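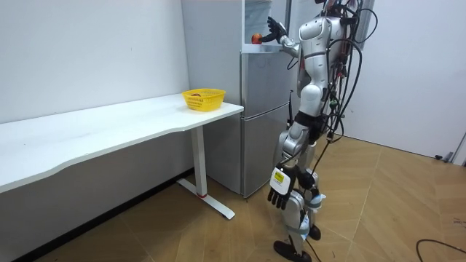

Stovus forum > Humanoids > Setup and maintenance
Thread: Right shoulder sagging at high reach, fridge cell

grivur_bench
27 February 2025
Fridge cell at our Grivurgate site. Task is picking fruit from the open top compartment. With the right arm up at that height the hand settles 5 mm below the commanded position after a few seconds. Left arm is fine hanging or raised. Zeroed the shoulder twice, no change. Controller has 1,436 hours on it. Anything to check before I open the joint?

torquelimit
Gravity compensation. If the hand mass in the config is still the default, the error grows with reach. Weigh the hand with its wrist adaptor and enter the real figure.

pell_mell
I'd look at the cables first. Yours run over the shoulder and down the back, same as ours did. A bundle that size pulls on the upper arm once it goes past horizontal. We had almost the same sag.

torquelimit
Cable drag would show as hysteresis. He describes a steady offset.

pell_mell
It shows as both if the bundle is tied too short. Lift the slack by hand with the arm up and watch the shoulder current. Takes a minute. Second person on the stop button, please.

grivur_bench
Hand mass was already correct, I entered it in December when the hands were changed. Lifting the bundle takes the offset down to 3 mm. So part of it is cable.

torquelimit
Fair enough on the cable. The remaining 3 mm is still a model error.

zk_fitter
Or backlash. Zeman shoulder units want a preload check at 1,943 hours by the book, but I do it earlier on any cell that works above head height. Also get the cable off the floor behind the heels. Ours caught under a foot and pulled a connector half out.

grivur_bench
Retied the bundle with a longer loop behind the shoulder and ordered a Werkero overhead arm to carry the rest. Preload check is next – will post the readings.

pell_mell
Zero it again after the retie. The old zero was taken with the cable pulling.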